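Reading the Moisture First

Dradanura is a small building inspection firm working out of Kinnear, mostly on older brick houses and strata units. Its senior inspector spoke to us on a Friday between jobs, on the subject of rising damp and how often it is misdiagnosed.

"The meter gives you a relative number," the inspector says. "It responds to salts as well as water. A wall can read high years after the leak was fixed."

The firm takes readings on a grid, starting at skirting height and moving up in steps of 20 centimetres. A reading that drops off sharply above the first metre suggests ground moisture. A patch that starts halfway up usually points to plumbing, a gutter or a failed window seal.

One unit in Verkamar had been quoted $3,425 for a chemical damp course. The inspector found a blocked subfloor vent and garden soil banked over four courses of brick. "Clear the vent, lower the soil, wait. We went back after 43 days and the readings were falling. I wouldn't call it dry - it was on its way."

Waiting is the part owners dislike. A solid brick wall dries slowly, and sealing it with acrylic paint in the meantime holds the water in.
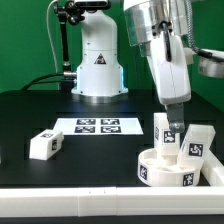 White column and black mounting arm against a green backdrop.

On dehumidifiers, the inspector is cautious. "Fine for the air in the room. They won't fix a wall that's still being fed from underneath."

Reports go out through Roven, the firm's booking and records system, with every reading marked on a floor plan. Owners are asked to keep the plan for the next inspection, so that the same points can be tested again.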